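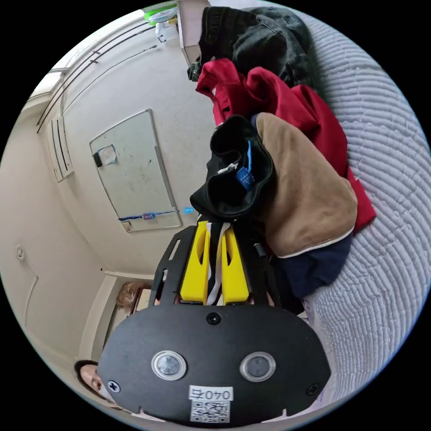
According to the woman on the door, the Lollberg open day would change my mind about textile recycling. Several people in the queue said much the same, and one of them had been before, so I went in prepared to be persuaded.

The sorting hall at Rikeck is big, cold in February, and very loud. We were told that 1,283 tonnes of clothing came through last year. I asked how much of it was worn again by anybody. The guide said "the majority", then moved us along to the balers. I asked again at the balers and got a leaflet.

Clothes are graded by hand on three lines. The sorters are quick, and it was the one part of the tour I would happily pay to see again. Good coats go to the Prullberg shops, thin T-shirts become wiping rags, and a lot of the rest leaves in lorries - where to, the leaflet doesn't say.
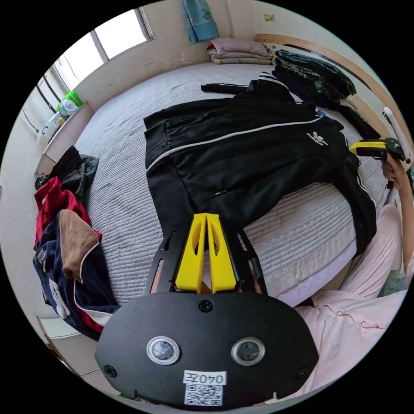

Sportswear is the awkward grade, apparently. It sells well if the zip works, but the mixed fibres are no use for rags. The Doležal shredder is meant to deal with that. It was switched off for our visit, and the six of us stood looking at it for rather a long time.

The tour ends in the shop, where a jumper with a bobbled collar was priced higher than I'd expect to pay new. Tea was free. Parking wasn't.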